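News > Food & Drink > Press Releases

Juvano Bakery brings back peach cobbler, adds second Prirkton counter

PRIRKTON, 23/04/2025 – Juvano is opening a second counter, on Geraghty Street. Cobbler by the slice, whole pans to order. Same recipe as the Prikasley shop, same butter crust.

Whole pans feed about 16. Order two days ahead please, the crust has to rest overnight.

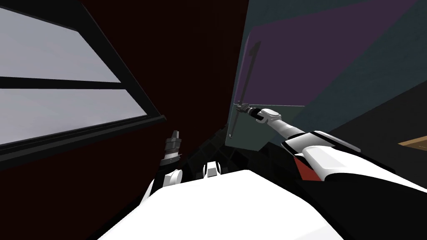

Also new – a brown sugar ice cream, churned in house, made to go on top of teh cobbler. Pecan version coming in August. Gluten free crust still being tested, no date yet.

Slices till we sell out. Pans for pickup only, no delivery at this time. Call either shop to order or for press samples.

Comments

pieforbreakfast: Finally!! Is the blackberry one coming back to?

dot17: had the Prikasley one at Easter, so good. get the corner piece

hungry_in_prirkton: any parking?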